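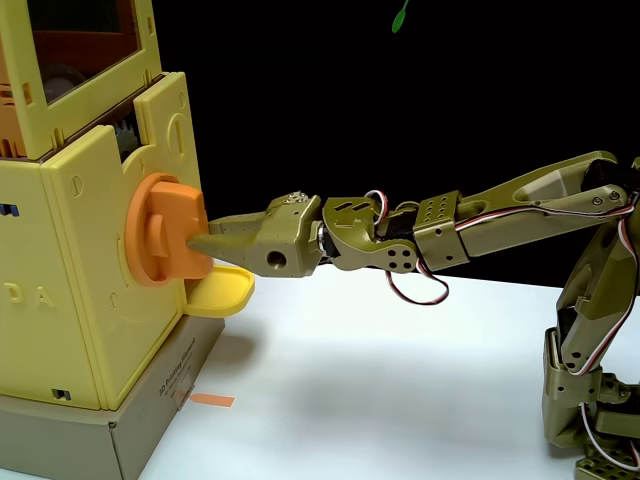

4. 公開日における連続運用

4.1 目的と位置づけ

前章までの評価は、照明、机上配置、操作者のいずれも固定した条件下で行った。本章では、Poltholmで7月に開催された施設公開において、アームSkeseoによるつまみ操作を来場者の前で反復実演した際の運用記録を報告する。公開は2日間で、来場者は600名であった。実演の主目的は展示であり、統制された実験として計画したものではない。したがって以下の記述は、前章の定量評価を補う運用上の知見として扱う。

つまみ操作を題材としたのは、把持、位置合わせ、回転という異なる要求が短い動作の中に含まれ、かつ来場者が結果を目視で判断しやすいためである。同様の理由から、積み木の移載やペンの受け渡しも候補としたが、前者は失敗時の復帰に人手を要し、後者は来場者との接触を伴うことから見送った。

図1 Skeseoによるつまみ操作。グリッパの先端が操作対象Osachのつまみの凹部に入っている。

4.2 機材構成

Skeseoのリンクはオリーブグリーンの3Dプリント部品で構成し、先端には2爪のグリッパを取り付けた。グリッパは先端に向かって細くなる形状であり、本課題では、つまみ全体を外側から挟む代わりに、つまみの凹部へ先端を差し込む方式をとった(図1)。前腕リンクには長手方向の長穴を設けてある。手首と前腕の間には多孔のブロックを挟み、取り付け位置を孔の単位で変更できるようにした。予備検討の段階で前腕側の取り付け位置を一度変更しており、公開日の構成は変更後のものである。

操作対象には、同じく3Dプリントで製作した黄色の装置Osachを用いた。橙色の回転つまみは装置の側面パネルにあり、丸い台座の上に角を丸めた四角形の取っ手が載る。つまみの直下には黄色の湾曲したトレイが突き出しているため、下方からの接近は干渉を生じやすい。このため接近経路は、つまみの正面へほぼ水平に進入するものに限定した。

Osachは段ボール箱の上に置き、つまみの高さをSkeseoの可動域に合わせた。専用の架台も用意していたが、設営時に机の高さが事前の連絡と異なることが判明し、箱に変更した。箱は机上に固定していない。この選択が4.5節で述べる位置ずれの一因となった。

サーボのケーブルは手首の下で余長をとって垂らした。結束して前腕に沿わせる配線も試したが、手首の回転時に張力が生じ、先端位置に影響した。余長をとる配線では張力の問題は解消する一方、机上の物体に引っ掛かるおそれがあるため、作業範囲内には操作に関係しない物を極力置かない運用とした。

制御計算機と電源はImai社から貸与を受けた台車に収め、机の背面側に置いた。非常停止の押しボタンは操作者の手元に配置し、来場者の側からは届かない位置とした。

4.3 動作手順

1回の操作は、待機姿勢からの接近、凹部への挿入、回転、離脱、待機姿勢への復帰からなる。接近動作の終点は、つまみの正面でグリッパ先端が台座に触れない位置に設定した。挿入動作では関節の目標角度を小刻みに更新し、目標値と現在値の偏差がしきい値を超えた時点で前進を止める。力覚センサは使用していないので、この偏差を接触の指標とした。

回転動作は手首の回転のみで行い、肘および肩の関節は保持とした。つまみの回転軸と手首の回転軸が一致しない場合、グリッパの先端は凹部の内壁を押しながら円弧を描く。ずれが小さければリンクのたわみと関節の遊びによって吸収されるが、大きくなると先端が凹部から外れるか、Osachの本体が押されて動く。前章の条件ではこの現象をほとんど観測しておらず、軸合わせは初期設定時にのみ行えばよいと考えていた。

離脱動作は挿入動作を逆順に再生する。ただし、回転後に爪の向きが変わるため、手首の角度だけは回転終了時の値を保ったまま後退し、十分に離れてから待機時の値に戻す。この順序を守らない場合、後退の途中で爪がつまみの縁に掛かる。設営時の試運転でこの誤りが見つかり、公開開始前に動作記述を修正した。

4.4 運用体制と記録方法

操作者は2名とし、交代で機材の前に立った。操作者の役割は、動作の開始指示、結果の判定、失敗時の復帰、および来場者への説明である。動作の開始は自動化せず、周囲に手を伸ばしている来場者がいないことを目視で確認してから指示した。とくに子どもの来場者は机の縁に手を置くことが多く、確認に時間を要した。

記録には、各操作の開始時刻、各関節の目標値と現在値、挿入停止時の偏差、操作者による判定を含めた。判定は「完了」「挿入不成立」「途中離脱」「中断」の区分で入力する。中断には、来場者の接近により操作者が停止させたものと、説明の都合で打ち切ったものの双方が含まれる。入力画面に両者を区別する欄を設けておらず、事後に分離することはできなかった。

会期を通じて記録された操作は2,139回である。これには来場者に見せる目的で行った操作のほか、開場前の確認や位置調整後の試行も含まれる。記録の点検は2022年9月30日に終え、時刻の欠落した記録については前後の順序から補完したうえで、補完の有無を示す項目を追加した。

4.5 観察された不具合

最も頻繁に問題となったのは、Osachの位置ずれである。箱を固定していないため、軸ずれの大きい状態で回転を繰り返すと、箱が机上をわずかに移動する。移動量は1回ごとには目視で判別しにくいが、累積すると挿入不成立に至る。記録を時系列で見ると、挿入停止時の偏差は不成立となる前から増加する傾向を示しており、偏差の推移を監視していれば事前に位置を直すことができたと考えられる。会期中はこの値を操作者の画面に表示していなかった。

次に、サーボの連続使用に伴う保持力の低下が疑われる事例があった。長く動作を続けた後では、待機姿勢における肩関節の偏差が開場直後より大きい。温度を測定していないため原因の特定には至らないが、休止を挟むと偏差が縮小したことから、発熱の影響とみるのが妥当である。以後は来場者の入れ替わりに合わせて待機姿勢を解除し、アームを机上に下ろす時間を設けた。

ねじの緩みもみられた。手首側の締結部に遊びが生じ、先端を軽く押すと揺れる状態となったため、初日の閉場後に増し締めを行った。3Dプリント部品に直接ねじ込んだ箇所は、締め直しを重ねるとねじ山が傷む。次の改訂では、この部分に金属のインサートを用いる予定である。

また、つまみの停止位置が一定しないことに起因する挿入不成立があった。回転動作の途中で先端が外れると、つまみは中途の角度で止まる。次の操作は所定の角度を前提に始まるため、爪の向きと凹部の向きが合わない。会期中は操作者が手でつまみを戻して対処したが、この復帰作業は来場者から見て動作の一部と受け取られやすく、自律的に動いている範囲について繰り返し質問を受けた。

4.6 来場者の反応と説明上の課題

来場者からの質問は、操作の内容そのものよりも、機材の製作方法に関するものが多かった。部品の印刷時間、材料の強度、故障時の交換方法などである。リンクが多孔でケーブルも外から見える構造は、説明の手掛かりとして役立った。反面、動作の生成方法に関する説明は伝わりにくく、人が遠隔で操縦していると理解した来場者も少なくなかった。

説明文には「自律的につまみを回す」と記載していたが、操作の開始と失敗後の復帰は人が担っており、表現として不十分であった。2日目には、人が行う部分とアームが行う部分を分けて記した紙を掲示した。掲示後は同種の質問が減ったとの報告を操作者から得ているが、質問数は記録していない。

4.7 本章の範囲と制約

以上の結果を、Skeseoの操作成功率として前章の値と比較することは適切でない。操作の開始条件は周囲の状況に左右され、位置調整の時期も操作者の判断に委ねられていた。判定基準についても、2名の間で事前のすり合わせは行ったものの、つまみが所定の角度の手前で止まった場合の扱いに差があったことが後に確認された。

一方、位置ずれの累積や締結部の緩みは、短時間の評価では現れにくい。次章では、挿入停止時の偏差からつまみの位置ずれを推定し、接近動作の終点を逐次補正する手法を述べる。評価には、本章の記録のうち位置調整の前後が特定できる区間を用いる。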